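Please read this part before you open the first pouch of Kobori water test strips. Keep the pouches closed until the moment of use, in a dry place between 2 and 30 °C.

## 4. Measuring nitrate with the strip

1. Rinse the cup three times with the water you want to test.
2. Fill the cup to the line.
3. Take one strip from the pouch and hold it only by the white end.
4. Dip both pads in the water for two seconds, then take the strip out. Do not shake it.
5. Lay the strip flat with the pads up and wait one minute.
6. Compare the pads with the colour chart in daylight.

**Caution:** Do not touch the pads. Salt or sweat from the fingers can change the colour.
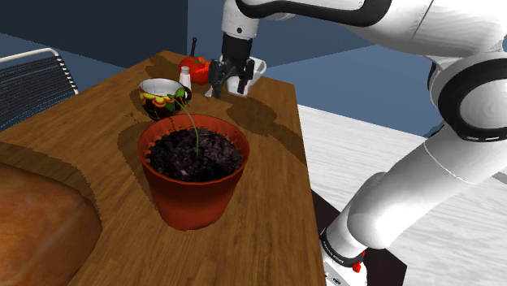
Firdevs Tatlı wrote to us from Stindton that her strips stayed pale when the well water was very cold, and that the same water gave a clear pink after she left it indoors until the evening. We have therefore added the following step.

7. If the sample comes from a well or a spring, let it reach room temperature in a closed bottle before step 2.

**Note:** Strips of lot 1157 have a darker chart than lot 162. Always use the chart which came in the same box.

If the colour is stronger than the last field, dilute the sample with distilled water and repeat from step 2. The dilution table is in section 5.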